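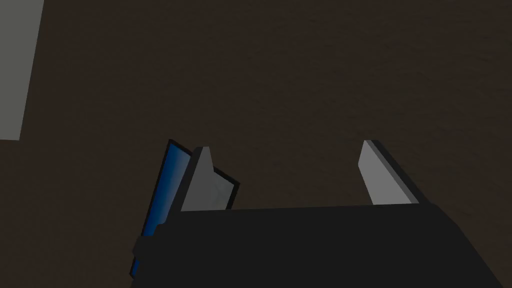

Home Datasets Simulation Documentation Contact

Search this site Go

Istis Simulated Grasping Set — Data Card

Summary

Istis is a set of simulated manipulation episodes prepared by the Nasard project at the Villville laboratory. It is intended for training and testing policies that control a two-finger gripper from camera images. All episodes were produced in simulation, and no recordings of physical hardware are included.

Contents

The release holds 1000 episodes divided among 44 tasks. Each episode contains the rendered images from a camera mounted at the wrist, the joint positions, the gripper opening, the commanded action at each step, and a short written instruction. Object poses are stored separately and should not be given to a policy during evaluation.

Collection

Operators controlled the simulated arm through the Adamczyk teleoperation interface. Starting positions were drawn at random within the limits set for each task. Operators were instructed to complete the task at a natural pace and to correct their own errors without restarting. Episodes in which an object left the work surface were removed — all other corrections and hesitations were kept.

Splits

84 episodes are held out for evaluation. They cover 2 tasks that do not appear in the training portion. Users who report results should state whether these episodes were used in any form during model selection.

Known limitations

Lighting varies little between episodes. Contact between thin objects and the fingertips is approximated, and small overlaps of surfaces may occur. The wrist view often shows only part of an object, and policies that rely on this view alone may perform poorly when the target lies outside the opening of the gripper.

Use and access

The data may be used for research and teaching. It has not been assessed for the control of equipment near people. Requests for access, and reports of damaged files, should be sent through the contact form and should give the release name and the episode number.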